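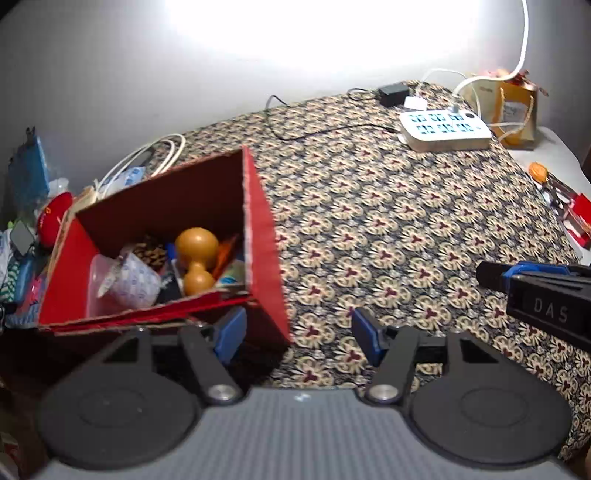 The red box, with the gourd shape on top and the crumpled white bag in the corner.

Every household I have ever known has a box like this one, and ours happens to be red. It lives on the shelf over the boiler for most of the year, and into it goes everything that's too nice to throw away and too odd to have a proper home. Canan Demirtaş wrote in to ask how I keep mine from turning into a dustbin with sides, and I'm afraid the truthful reply is that it does turn into one, and then I spend a wet afternoon putting it right again. So what follows is how I go about that afternoon, for Canan and for anybody else with a box they've been stepping round.

Start with somewhere to put things down. I spread an old patterned cloth first, partly to save the table and partly for the bits. Anything that has been near a pinecone leaves crumbs, and a cloth can be gathered up by its corners and shaken out of the back door in one go. A sheet will do, or a tablecloth that's past being seen by visitors. Don't use a towel! I did once and was picking scales out of the loops until the spring.

Tip the box on its side a little before you start lifting. You can see what's lying on what, and you're far less likely to drag a heavy thing across a thin one. Pointed things come out before anything else in my house, and then whatever is big and round, and the soft stuff last of all, as it has usually been doing the work of padding without anyone asking it to.

Gourds and gourd-shaped ornaments
A real dried gourd wants air more than it wants wrapping. Wipe it over with a barely damp cloth, dry it straight away, and leave it out overnight before it goes back. If it feels heavy for its size or has a soft patch, put it on the compost, however fond of it you are. The glossy ones, whether varnished or made of something else altogether, only need a dry duster, but they do scratch, so I slip each one into an odd sock. The narrow waist is the weak spot on the real ones, so lift them by the fat end with your other hand underneath.

Pinecones
Bring them in dry or dry them yourself. I put mine on a lined baking tray in a very low oven, and stay in the kitchen the whole time, until they've opened and the room smells of Christmas. Let them go quite cold before boxing. A paper bag is better than plastic, which holds any damp against them, and a paper bag can also be written on, so you'll know in December what you've got.

Little plastic tubs and twisted bags
A see-through container is the best friend of a box like this, and I keep all my takeaway ones with lids that still fit. Hooks, ribbon ends, spare bulbs, they all go in the tub, and the tub goes in a corner where it can't wander. Twisted bags are another matter. I twist them too, we all do, but a twisted bag works itself undone and then you have beads in everything. A clothes peg is quicker than a knot and you'll bless yourself later when your fingers are cold.

Mending the box itself
Cardboard goes at the front edge first, where your hand comes over it every time. The red layer lifts, the tan shows through, and after that it tears a bit more with each visit. Brush a thin line of PVA under the loose layer, press it flat, and hold it with pegs over a strip of greaseproof paper until the next day. If the edge has gone fuzzy, run gummed paper tape along it and fold it over to the inside. Birsen Gündoğdu, from two doors down, covers hers with wallpaper offcuts, and very smart they look, but I like to see the red.

When it all goes back, heavy and round at the bottom, please, then tubs, then anything flat stood up along the side, then the pointed things on top with their points to the wall. Leave a bit of space. And if there's something in there that you couldn't put a name to this time or last time either, give it to the charity shop, or to a child.

Next week, jam jar labels, and how to get the glue off.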